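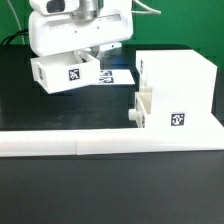 振り返り学習(ふりかえりがくしゅう)とは、学習者が自分の学び方や取り組みの過程を見直し、次の学習に生かすことを目的とした教育活動の総称である。省察学習、リフレクション学習とも呼ばれる。初等教育から高等教育まで広く用いられ、単独の授業として行われる場合と、各教科の授業の末尾に組み込まれる場合がある。

概要
振り返り学習では、学習内容の理解度とあわせて、どのような手順で課題に取り組んだか、どこでつまずいたか、他者とどう関わったかが記述や対話の対象となる。日本の学校では「振り返りシート」「学習日記」などの形式が一般的で、授業の終わりに数行の文章を書かせる例が多い。教科の成績とは切り離して扱う学校もあれば、観点別評価の資料の一部とする学校もある。

理論的背景
経験を振り返ることが学習を成立させるという考え方は、20世紀前半の経験主義教育にさかのぼる。その後、専門職の養成課程で実践中の省察と実践後の省察を区別する議論が起こり、教員養成や看護教育に取り入れられた。認知心理学の分野では、自分の思考を監視し調整する働きであるメタ認知との関連で論じられることが多い。

主な方法
記述式
最も普及している方法で、教員が示した問いに沿って文章を書く。問いの例として「今日わかったこと」「まだわからないこと」「次に試したいこと」などがある。低学年では記号や絵で代える。

対話式
二人一組または小集団で互いの取り組みを話し合う。聞き手は助言を控え、質問だけを行うという約束を設けることがある。

ポートフォリオ式
作品、下書き、写真、メモなどを学期を通じて保存し、学期末に本人が選び直して説明を添える。総合的な学習の時間や美術科での採用が目立つ。

アデイェミ式
記述と対話を交互に行う方式で、アデイェミ校(Adeyemi)での実践から名付けられた。一回の振り返りは21分を標準とし、前半に個人の記述、後半に対話を置く。考案者の一人であるニョカビ・カイジャゲ(Nyokabi Kaijage)は、記述を回収せず本人の手元に残すことを原則とした。

学校での導入
導入校では、週に一度の短い時間を設ける形と、単元の終わりに一時限を充てる形が多い。ウロ地区(Ulo)の中等学校では毎年1月を振り返り月間とし、前年の学習記録を読み返す授業を行っている。この授業では学年全体を30人以下の組に分け、担任以外の教員も加わる。生徒が書いた文章は保護者面談でも用いられる。

評価と課題
自己評価の習慣が身につくこと、教員が生徒のつまずきを早期に把握できることが利点として挙げられる。一方で、ハミドレザ・ナザリ(Hamidreza Nazari)は、毎時間同じ問いを繰り返すと記述が定型化し、「楽しかった」「がんばりたい」といった表現に偏ると指摘した。成績に反映する場合、生徒が教員の期待に合わせて書く傾向も問題とされる。また、40人規模の学級では全員の記述に目を通す負担が大きく、返却が遅れやすい。対策として、返信を抽出制にする、問いを月ごとに替える、といった工夫が行われている。

関連項目
メタ認知
形成的評価
ポートフォリオ評価
協同学習
自己調整学習

最終更新:2024年12月2日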